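Peer feedback keeps going missing between review cycles – how do you structure it?

Posted in Managing People > Performance and Feedback
Asked by Shewit Workneh, June 24, 2024

I supervise a team of 21 in the returns section at Fuden. We run two formal reviews a year. Between those reviews, team members are meant to give each other written feedback through a short form in Stenov, our HR system. The form has three fields: what was observed, what effect it had, and what the writer would like to see continue or change.

Uptake is low and what does come in is mostly unusable. Typical entries are "great to work with" or "could communicate better". When I ask for more detail, the writer usually can't recall the occasion. By the time I sit down to prepare a review I'm relying on my own notes, and those are weighted towards the people on my shift pattern.

I'd like to know:

How often should peer feedback be requested, and by whom?
Should entries be visible to the recipient straight away or held until the review?
Is there any value in anonymous entries on a team this size?

Changing the software isn't an option before March. I can change the form wording and the process around it.

Arash Mahmoudi

I'll take your points in order.

Frequency. An open invitation to give feedback at any time produces very little. Send a specific request naming one colleague and one piece of work, and send it within a few days of the work finishing. We moved to this at Histado. Each person receives one request every 4 weeks, and the recipient picks who is asked from a short list the supervisor has approved. Leaving the choice entirely to the recipient gives you friends reviewing friends. Leaving it entirely to the supervisor makes the exercise look like an investigation.

Visibility. Release entries to the recipient immediately. Feedback held for months is of no use for changing behaviour, and it arrives at the review as a surprise. The one exception is an entry that raises a conduct or safety matter. Those should be routed to you and handled under the relevant policy, outside the feedback form. State this at the top of the form in plain words.

Anonymity. I would drop it. On a team of 21, with a request tied to a named piece of work, the recipient will identify the writer in most cases. You then have entries that are anonymous on paper only, and writers who believed otherwise.

On form wording, your three fields are sound but the labels are too abstract. Try these:

"Describe one occasion. What did the person do or say?"
"What happened to your own work as a result?"
"What should they keep doing, or do differently next time?"

Set a limit of 325 characters on the first field. A short limit discourages general remarks about personality and makes the task look manageable. If Stenov lets you make fields mandatory, make the first one mandatory and leave the third optional. Forcing a recommendation out of someone who has none gets you filler.

You also need to deal with the weighting problem in your own notes separately. Keep a simple log with one row per person per month. Empty rows show you who you haven't been observing, and you can rearrange your time on the floor to suit.

Obsa Lencho

we tried forms for ages and gave up. just talk to people. if someone did a good job tell them, if they didn't tell them that too. you don't need software for it

Eldana Weldu

I agree with most of Arash's answer, with two reservations.

The first concerns immediate release. It works where people already have some practice in writing feedback. If your current entries are vague, the first specific ones may be blunt, and one badly worded entry can stop a whole team from participating. I would run a practice session beforehand. Allow 40 minutes with groups of 6. Give everyone the same short written account of a workplace incident, have them complete the form individually, then compare the results as a group. Use a made-up incident from a different kind of workplace so that nobody recognises a colleague in it. I did this at Moges with Feven Woldegiorgis co-facilitating, and the entries were noticeably more specific in the following cycle.

The second is the link to ratings. You haven't said whether peer entries count towards the formal rating. If they do, expect them to be inflated. I would use them as prompts for discussion only, and put that in writing – staff will assume the worst if the process document is silent on it.
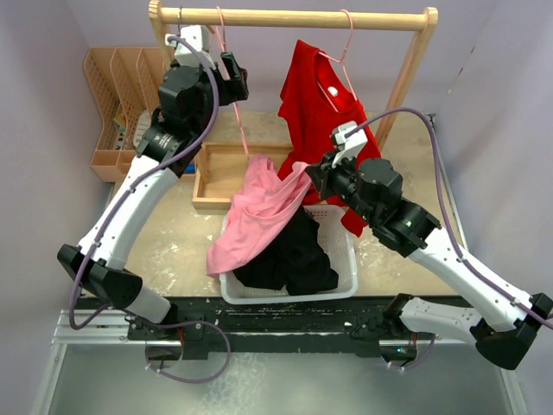
On Obsa's point, conversation and the form do different jobs. Verbal feedback should come first wherever possible, and the written entry can then be a two-line record of what was said. Tell your team that an entry of that kind is acceptable, as many people avoid the form in the belief that it needs to be a formal assessment.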